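How to choose a processor for a second-hand office computer

Many people write to our repair page at Horkham with the same question: can I make my old computer faster without buying a new one? Often the answer is yes, and the cheapest way is a better processor from the same family. I explain the steps in the order I do them myself.

First, find the exact name of your motherboard. It is usually written on the board, or you can read it in the system information window. Then go to the maker's website and look for the list of supported processors. Please read the whole list, also the small notes. Some processors need a newer BIOS, and this update must be done while the old processor is still inside.

Second, check the power. My own computer had a 58 watt processor and a small cooler, so I did not choose anything much hotter. If the new part needs more, you have to buy a cooler too, and the saving becomes smaller.

Third, compare prices for the complete work. I paid 19 pounds for mine from a seller in Etow – a good price, but I waited two months for it. Ask the seller for a clear photo of the underside or the contacts, and do not accept a bent one.

On the day, switch off, pull out the cable and touch bare metal before you open anything.

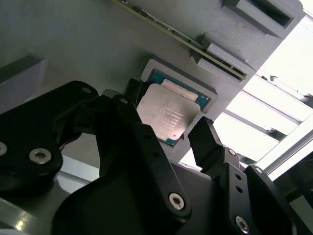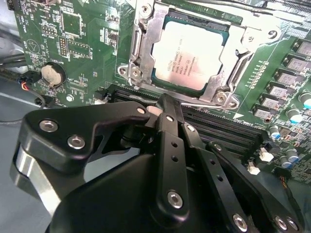 Clean the old paste from the cooler with a dry cloth first, then with a little alcohol. Put new paste in the middle, the size of a pea. Tighten the cooler screws a little at a time, going from corner to corner.

When you start the computer, go directly to the BIOS and look at the temperature for five minutes. If it climbs quickly, switch off and fit the cooler again. The first start can take longer than usual, so please be patient before you worry.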